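Flugspur nach Platzrunden nur als gerade Linie?

Eylül Yalçınkaya
Ich war am Dienstag mit dem Schulflugzeug zwei Stunden unterwegs, zuerst Platzrunden in Zedmont, dann Richtung Clerndale. Auf der Trackingseite sehe ich vom Platz bis zum ersten Wendepunkt nur einen geraden Strich. Der Transponder war an. Woran liegt das?

Lüthi
Tief am Platz fehlt oft der Empfang. Die Seite verbindet dann die letzte bekannte Position mit der nächsten. Bei uns fehlen unter 2 000 Fuß regelmäßig 10 Minuten. Mit dem Transponder muss das nichts zu tun haben. Schau, ob andere Maschinen dort auch Lücken haben.

Clovix
Bei mir genauso. Nimm eine App auf dem Handy und exportiere den Track als GPX, der ist sowieso genauer.
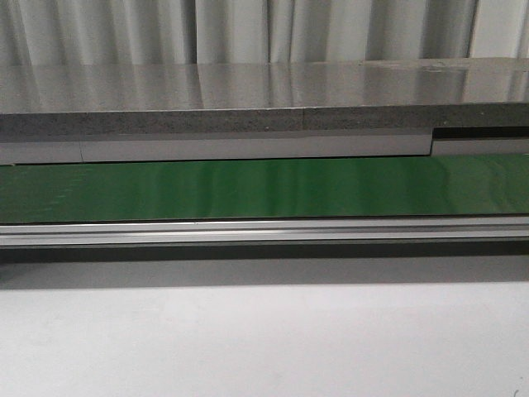 Lesezeit: 2 Min. · 1.688 Aufrufe

Nachtrag: Im Export stehen die Zeiten in UTC. Vor dem Vergleich mit dem Bordbuch umrechnen.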